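Noise in student apartments, term project. Draft 2

We logged sound levels at the Barua building for 13 nights in October, living rooms only. Got 3,188 readings, threw out 836 (meter battery low).

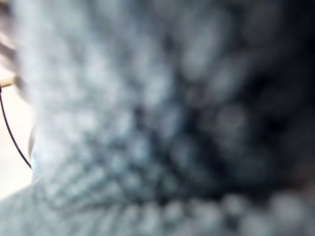 What counts as too loud at night? We used our own cutoff, anything that made two of us stop reading.

Worst source was the stairwell door. Then pipes. Music way down the list, suprised us. 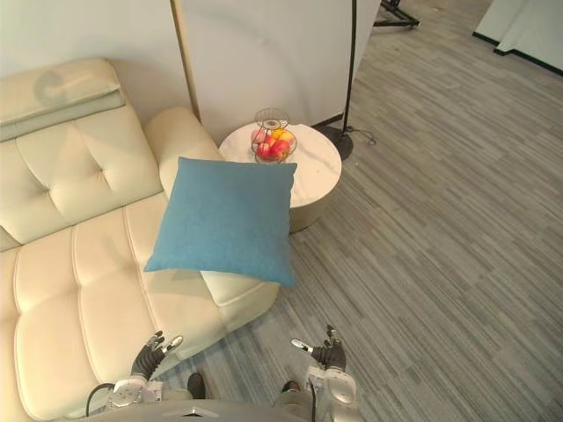

Door closer would fix most of it, the Cleltari one is cheap. Still need to redo the second floor graph, axis is wrong.

Related
Bus wait times at Durer
Prurkeo lot: parking counts
Cafeteria line survey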